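Chapter 7
When the Work Changes Hands: Automation and the People Beside It

What you will learn in this chapter
How a job is divided into tasks before any part of it is automated
Why small, dull chores are often harder to hand over than big ones
How the people who did the work before can help shape the work that comes after
Key terms: task, job redesign, exception, handover, tacit knowledge

Think back to the first place you ever worked. Perhaps it was a kitchen, or a stockroom, or the front desk of a dentist's office where the phone rang all morning. If someone had asked you to write down everything you did there in a day, you would probably have filled half a page and felt finished. Then, on the way home, you would have remembered the printer tray, and the back door that sticks, and the cups in the sink - all the little things that were never in your job description but that somebody had to do.

Réjean Després spent most of his working life among those little things. When he started at the Culbridge parts depot, the building had 85 employees and he was on the evening cleaning crew, four people who began as the day shift was putting on its coats. They emptied bins, wiped benches, sorted the recycling and, now and then, rescued a good part that had been left among the wrappers. Després could tell you which benches belonged to careful people and which did not, and he was kind enough never to say so out loud.

One October the depot began handing some of its clearing and sorting to robot arms, in a project the managers named Hatar. The crew had plenty of questions, as you would too. Would there still be four of them by spring? Who would be blamed if something useful was thrown away? And how could a machine know that a half-full can on Petrenko's bench was still wanted, when even the newer cleaners got that wrong?

The last question turned out to matter a great deal, and we will come back to it more than once. A job, as we use the word in this book, is a bundle of tasks. Picking up a can is one task. Deciding whether it is trash is another, and it leans on what we call tacit knowledge, the kind you carry around without ever having written it down. At Culbridge the picking up was planned first, and the deciding stayed with people for a good while longer. Després moved from the evening crew to a daytime post where he wrote the sorting rules and dealt with the exceptions, and he will tell you that he missed the quiet of the evenings very much.

As you read, keep an eye on the size of the tasks. It is tempting to talk about automation as one great wave, but on most days it looks like a bench with someone's snack leftovers on it.
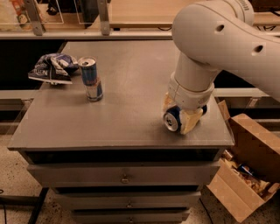
Figure 7.1 A robot arm grips a beverage can lying on its side on top of a metal drawer cabinet. Which tasks in clearing this surface call for a decision?

Section 7.1 begins with the list that Després and his crew made of their own work. Before you turn to it, take a sheet of paper and try the same for a job you know well, and leave some room at the bottom for the things you will remember later.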